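Jondside kitchen, December, started 9.40

Carrying on with the waste notes for the Jondside flat. The aim this month is to get a rough idea of how much light packaging comes off the low table and how much of it ends up in the bin, as against the floor or the sink. Kanyarat Noiphan has the same sheet for the Wanodbridge flat, so I am keeping the headings the same as hers: table, floor, bin, worktop.

Weighed the empty liner first. 13 g on the small scales, same as the others from that roll. Scales zeroed twice. They drift when the radiator comes on under the shelf and I have moved them to the far end.

Table. The pink blanket stays on as a cover for the winter. Crumbs go down into the pile and have to be shaken out, so I am leaving crumbs off the sheet altogether and only writing down wrappers, tissues and bags. Kanyarat did the opposite in her first week and spent most of an afternoon with a brush and a tray. We agreed to drop it. Her older rows are marked with a C and should be left out of any totals.

Bin. Round one with the yellow rim, kept on the floor beside the table. It was up by the door until last month and that meant a walk with every wrapper. Moved it in close and the floor row has been shorter, though I also changed the time of the round then, so I wouldn't put much on it yet.
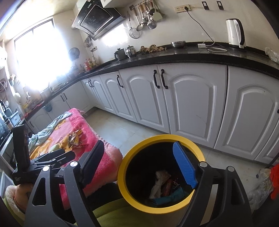 Jondside, table and bin. Snack wrapper still on the blanket, a little rubbish in the bottom of the bin.

Floor. Clear plastic bag, crumpled. Goes under film with the wrappers. Specks of dirt on the tiles, not recorded, swept afterwards. The tiles are pale and show everything, which helps.

Sorting. Three heaps as before: film and foil wrappers together, tissue, other. I still can't always tell tissue from thin white plastic until I have it in my hand – if it tears dry it is tissue. Note to both of us: write the heap down after handling, never from looking into the bin.

Total for the period so far is 135 g without the liners. Wanodbridge was at around 700 g over the same stretch, but they cook there and have trays and cartons in with it. The two can't be set side by side until the cartons come out. I have asked Kanyarat whether she kept them apart.

Liners: 37 left on the roll. The Drullico ones fit this rim. The Olteanu ones are too narrow and slip down inside, so use those up in the office.

To do
– shake the blanket out before the next round and put it back the same way up
– new batteries for the small scales
– copy the November floor rows into the shared sheet
– ask Kanyarat about the cartons again if no answer by 4

Stopped 11.15. Bin left beside the table.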